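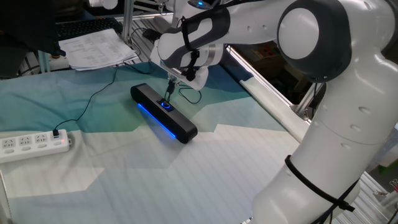

Section 5. Placing and connecting the speakers

The Mivcombe house audio system sends one program to every room from a single Hasero hub. Each room has its own speaker, and each speaker must be given a fixed position before the room is measured. If a speaker is moved later, the measurement for that room no longer applies and must be repeated. A black soundbar lying diagonally on a table, as shown, is not yet in its listening position: the long side must be parallel to the wall behind it and the front must face the main seat. Decide on the position of every speaker in the house before opening the wall plates.

Before you start

You will need the hub and its power supply, the room plates, the speaker cable supplied on the reel, a flat-blade screwdriver, a tape measure, and a phone or tablet with the Mivcombe app installed. The reel holds 141 feet of cable. If the plan calls for more, order a second reel. Do not join two lengths inside a wall.

CAUTION: Turn off the hub and unplug it before connecting or removing any speaker cable.

CAUTION: Speaker cable must not share a conduit with household power wiring. Local rules may also require a particular grade of cable inside walls and ceilings. Check with your electrician.

5.1 Choosing a position

1. Measure the distance from the main seat to the wall where the speaker will stand. Write it in the room table at the back of this guide.

2. Keep at least 5 inches between the back of the speaker and the wall. Speakers with a rear port sound heavy in the bass when they are placed closer than this.

3. Keep the speaker out of corners and off window sills.

4. In kitchens and bathrooms, use only the sealed speaker (sold separately). Mount it above counter height and away from the stove.

5. Check that the cable will reach the room plate with some slack. The cable must not cross a doorway.

Note: In rooms longer than 27 feet, use two speakers on the same plate and set the plate switch to PAIR. A single speaker will play, but the app will report the far end of the room as uneven.

5.2 Preparing the surface

Hard, bare surfaces reflect sound upward and can make speech harder to follow. Glass is the worst of these. A cloth under the speaker reduces the effect at higher frequencies but does not stop vibration, and the rubber feet supplied in the bag must still be fitted.

1. Clear the surface of loose objects.

2. Lay the cloth flat, without folds under the speaker.

3. Fit the rubber feet and set the speaker down. Press lightly on each end. If it rocks, turn the foot on the low side until it stops.

4. Leave the vents open on all sides.
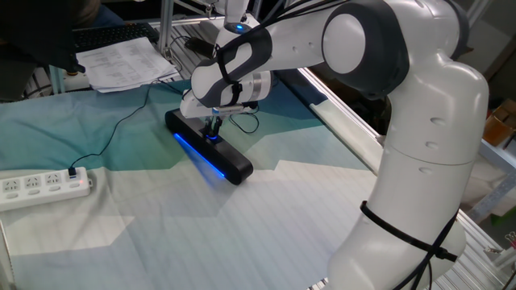 Figure 5-2. Table covered with a patterned-color cloth in teal, pale blue and white.

Note: Thick felt or foam can block the lower vents of the sealed speaker. Do not use either with that model.

5.3 Running the cable to the room plate

1. Cut the cable to length and strip the ends to the mark molded into the side of the plate.

2. Twist the strands of each conductor. No loose strand may touch the next terminal.

3. Insert the marked conductor into the red terminal and the plain conductor into the black terminal. Use the same order at the speaker.

4. Pull gently on each conductor. If it comes out, strip it again and repeat.

5. Screw the plate to the wall box. Do not overtighten – the frame is plastic and will bow, and the cover will then not close.

6. Write the room name on the label behind the cover.

Repeat for each room. The hub accepts up to 32 plates. Plates may be connected in any order, and the hub assigns the room numbers itself the first time it is turned on.

If a Deák amplifier from an earlier system is already installed, it can be kept for outdoor speakers. Connect its input to the AUX OUT socket on the hub and set its volume to the middle position. It will appear in the app as a single room and cannot be measured.

5.4 Turning on the system

1. Check that every plate cover is closed.

2. Plug in the hub and press its power switch. The hub tests each cable in turn. Do not open the app until the test is finished.

3. Turn on any speaker or accessory that has its own power button. Indicator styles vary between makers. Many use a lighted ring around the button; refer to the maker's leaflet for the meaning of each color.

4. Open the app and choose Add House. Follow the instructions on the screen.

5. When the list of rooms appears, compare it with your labels and rename the rooms as needed.
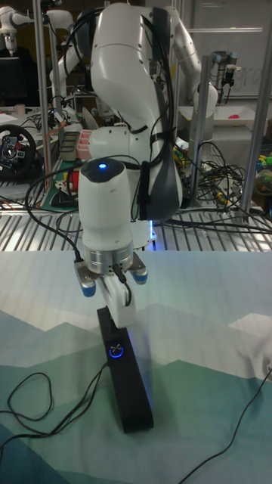 Figure 5-3. Circular button with lighted blue ring.

If a room is missing from the list, unplug the hub, open the plate for that room and check both conductors. A reversed connection does not hide a room, but it will be reported as OUT OF PHASE after measurement. An open connection does hide it.

5.5 Measuring a room

Measurement takes a few minutes per room. Fans, dishwashers and open windows will affect the result.

1. Sit in the main seat and hold the phone at ear height with the microphone facing the speaker.

2. In the app, choose the room and press Measure. A series of rising tones will play. The tones are loud. Keep pets and small children out of the room.

3. Stay still until the tones stop.

4. Press Keep to store the result, or Repeat if there was noise during the test.

5. Play a familiar recording and adjust the Bass Trim if required. The factory setting suits carpeted rooms. For tile or wood floors, start one step lower.

Note: Phone cases that cover the microphone give a false low reading. Remove the case first.

5.6 Rooms that share an open doorway

Two rooms joined by a wide opening may be heard as an echo at the boundary. In the app, select both rooms and choose Link. The hub then delays the nearer speaker to match the other. Linked rooms share one volume control. To separate them, choose Unlink; the stored measurements are kept.

Three or more rooms can be linked in the same way, but the delay is calculated only for the first two selected. Select the two largest rooms first.

5.7 Storing the settings

Choose Save House in the app after all rooms have been measured. One copy is kept in the hub and one on the phone. If you use a Kullasex wall controller, connect it only after this step, or it will load an empty room list and must be reset.

Technical editor: Zsófia Kocsis. Revised September. Continue with Section 6, Schedules and Quiet Hours.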